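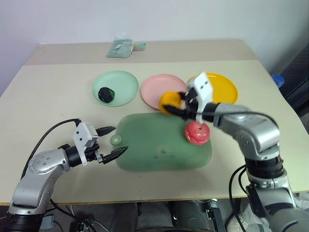 The Last Fruit Counter in Akdale

Four in the morning, Hestach Road. Rain. Hussam Khoury is already arguing with a man about pears.

He lost, by the way. Paid full price, loaded the van himself, drove back to Akdale with the heater stuck on high and the window down to make up for it. The shop opens at seven. It has opened at seven since his uncle had it, and before that it was a shoe repair place, and the smell of glue still comes up through the floor when the weather turns warm.

I went to spend one day there. Ended up going back all week.

Small grocers in this part of the county are going quick. Dellesdale had a whole street of them when I was a kid. Two butchers, a fish van on Fridays, the Jiang family's store on the corner with ginger in a cardboard box by the register. The Jiangs are still there, the rest is phone repair and a gym. Akdale has Khoury's and that's it.

So how does he stay open?

Credit, partly. There is a blue notebook under the till. Names down the left, amounts on the right, crossed through when paid. He wouldn't let me read it and I didn't push. He did tell me the biggest tab he ever carried was $283, one family, one bad winter, and that it got paid off in coins and a very good lamb stew.

Also he buys ugly. Crooked carrots, scarred apples, the boxes other buyers walk past at Hestach. "People peel it anyway," he said. Then he went off to shout at the pear man again, on the phone this time.

Rent went up in February. It's $1209 a month now, which doesn't sound like much till you work out how many onions that is. He has worked it out. He didn't enjoy it.

What sells and what doesn't

Apples sell. Always. Red ones faster than green, no matter what they taste like. Mandarins go crazy from the first cold week and then stop dead, overnight, like someone threw a switch. Last year he got caught with 152 pounds of them and gave most to the school. Quinces, only older customers. Fresh figs he won't stock anymore, too much heartbreak.

Avocados he has opinions on. Too many to print.

Then there's the cut fruit. That was his daughter's idea and he hated it for a good six months. Cups of melon, apple slices with lime, orange segments for the bus crowd. Now it pays the electric. On a good Saturday they sell 300 cups and somebody has to be slicing from half past five, usualy him, with the radio on low and a coffee going cold by the scale.
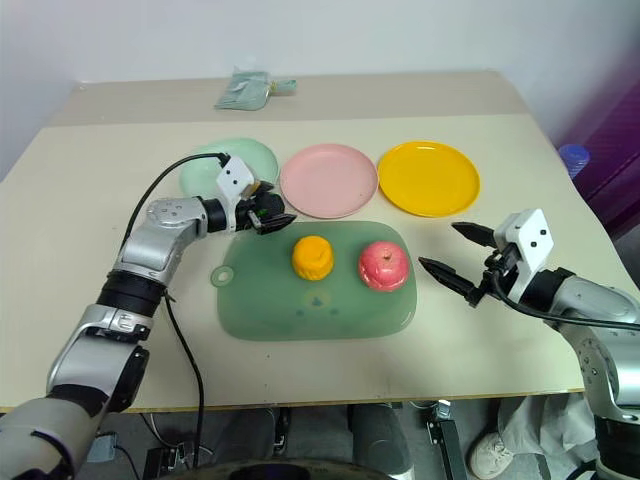
Apple and orange, the two that keep a small grocer in business.

His knife rules, since I asked. One sharp knife, not six dull ones. Board gets scrubbed between onions and anything sweet. Lime on the apple straight away, dont wait till the whole batch is cut. Never slice melon the night before, it weeps.

Customers drift in and out while he talks. A woman wants parsley, "the flat one, not the fluffy one." A kid with exactly enough for a banana. A guy in a tie who buys nothing and stands by the radiator for ten minutes, and gets a nod on the way out like he'd bought the place.

I asked about the supermarket by the ring road. Shrug. They have the parking, he has the street. He thinks the worst years were the ones right after it opened, when folks went just to look at it. Some came back. They came back for small stuff at first, a lemon, a bunch of mint, then the weekly shop again.

The lease is up next year. His daughter might want it, might not, she's in Dellesdale three days a week doing bookkeeping and likes it. He isn't asking her. Her mother is asking her, constantly, which he says is the same thing but louder.

Friday I rode along to Hestach one more time. Dark, cold, forklifts everywhere. The pear man was there, arms folded, waiting. They went at it for a quarter of an hour, box by box. Khoury got a dollar off each and bought me breakfast with it, egg roll and tea from the stand by gate two.

Khoury's is open seven to seven, closed Sundays. Cash is easier, but he'll take a card.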